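Packing for a move, again

Nov 3, 2018

We have the keys to the new flat from April, which sounds like a long way off until you look at the cupboards. This will be my third move with the same furniture and I would like it to be the first one where I can find the kettle on the first night. So I am starting early and keeping notes.

Cardboard box, grey surface.

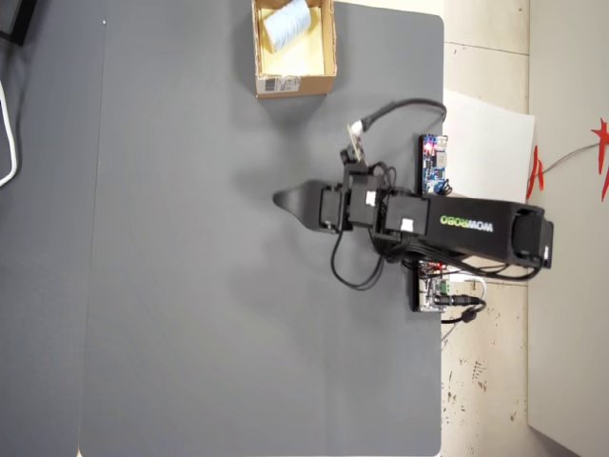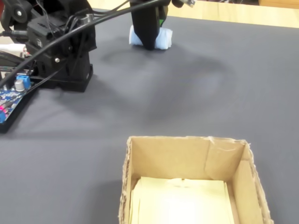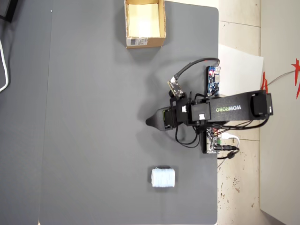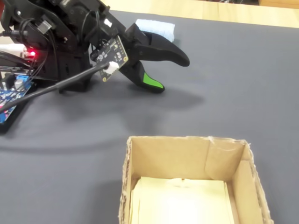 Clémence Jacquet wrote in after my last post to say that I was starting in the wrong place. Her view is that you shouldn't buy a single box until you have been through every room and got rid of things, as otherwise you just pay to carry your rubbish across town. She moved from Nisness to Plillberg with 14 boxes and said she could have managed with fewer if she had been stricter about coats.

I think she is right about the order of things, though I had already bought the boxes. They came in a pack of 20 and I have folded most of them flat again and put them behind the wardrobe.

I started with the books. Last time we moved I filled the biggest boxes with them, and two split on the stairs. Books go in small boxes now, spines down, with something soft in the gap at the top. I have 209 of them after a first sort. I had hoped to get below that. The cookery books were easy to part with as I only use three. The novels took a whole evening, mostly spent reading the first pages of things I had forgotten I owned.

The kitchen is going to be harder. We have two sets of plates, one of which came from my aunt and never gets used. I'm keeping it. The plastic tubs without lids have gone, and so have the lids without tubs. I found a jar of cloves that had moved with us twice.

For labelling, I used to write the name of the room on the top of the box. That is no good once they are stacked, so write it on two sides instead. I also put a number on each one and keep a list in a notebook with what is inside. Last time I wrote "misc" on five boxes and one of those still hasn't been opened. It is in the hall cupboard and I am a bit afraid of it.

I have had one quote from a removal firm, Hattar, and am waiting for another. Borislav Hodžić at number four used a van hire place called Ondex for his move and did the whole thing with his brother in a day. We have a piano, so we won't be doing that. If you are getting quotes, ask whether they charge for stairs. The first one I was given over the phone left them out and we are on the third floor at both ends.

The other job is changing the address on everything. I have begun a list of who needs to know, and it already covers both sides of the page: the bank, the dentist, the library, the car insurance, the people who send my mother's prescriptions to us by mistake. I'll do the post redirection in the new year.

Next on my list is the airing cupboard. We own far too many towels, and I've asked the animal shelter whether they would like the old ones. They said yes to towels and no to pillows, so the pillows are still in a bag by the front door.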